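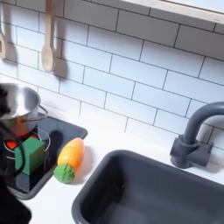

Pot, green block and carrot at the hob end of the play kitchen, with the gripper on the left.

I've had the Grulleo tabletop arm kit for 3 weeks now and I keep getting asked whether it's worth the money, so let's get into it! Mine came from Stunwood, cost me £421 with the smaller gripper, and arrived in two boxes (the second one a few days behind the first, grr).

Putting it together took an evening and a bit. The printed guide is fine until you get to the wrist cable, where it skips a step – go to the online version for that page and save yourself the swearing. Li-hua Cheng had warned me and of course I didn't listen.

I use it with a toy kitchen, mostly moving bits of play food between the counter, the hob and the sink. Blocks are a doddle. The carrot is another matter, being fatter at one end and shiny with it, and I've had to slow the closing speed right down to get a decent hold. Pots are harder again, and I'd like wider fingers for those. Chien sell a set that fits, but at £5 short of fifty quid I'm sulking about it.

The software is the best part. You guide the arm through a move, save it, play it back, tweak it. I've got 202 saved moves already, most of them rubbish, and it still loads quickly. What I don't like is the fan, which whines, and the power lead, which is far too short for my table.

Lok-yiu Shih has the Idwood arm and swears it's quieter. Might be! It's also a fair bit dearer and you can't swap the gripper yourself.

Four stars from me. There's an update promised for January and if it sorts the fan out I'll come back and change that to five.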